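Rimkutė library to lend out tools, craft kits and sewing machines

Feb 14, 2020

RIMKUTĖ - Cardholders at the Rimkutė town library will be able to borrow drills, sewing machines and craft kits under a lending program approved this week.

The library board voted to set aside a former magazine room for the new collection, which will open with 195 items. Most were bought secondhand or donated by residents. The rest came from Stullon, a hardware store on the main street that is closing its rental counter.

Library director Agnese Ozoliņš said people had been asking for something like it since the store cut back its rental hours.

"You need a tile cutter for one weekend and then it sits in your garage for ten years," she said. "We already lend books. The checkout system doesn't care what the barcode is stuck to."

Items can be kept for two weeks and renewed once if no one else is waiting. Power tools will be lent only to adults, who must sign a safety form at the front desk. Late fees will be higher than for books, and a borrower who loses an item will be charged the cost of replacing it, up to $200. 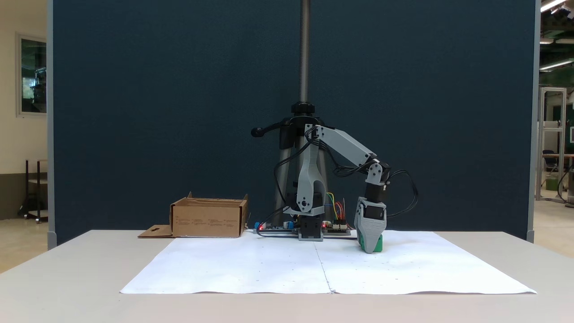

The magazine room needs work before the collection can move in. Shelves will go up along the back wall, and the carpet is being replaced with a hard floor that is easier to sweep. Tables for trying out the craft kits will have white tops, and large sheets of white paper will be laid over them so that glue and paint do not get on the surface. Rasmus Mockus, who is handling the renovation, said the paper will be changed each evening.

The town is paying for the flooring. A grant of $795 from the Mondaso neighborhood association will cover the paper, storage bins and labels.

Not everyone on the board was in favor. Darren Whitlock voted against the plan, saying the room should have gone to the children's section.

"I have nothing against drills," Whitlock said. "I think we had a waiting list for story hour and we should have dealt with that first."

Ozoliņš said story hour will get a second session on Saturday mornings starting in August.

Residents who want to donate tools can leave them at the side entrance during opening hours. The library is not accepting chainsaws, ladders or anything that runs on gasoline.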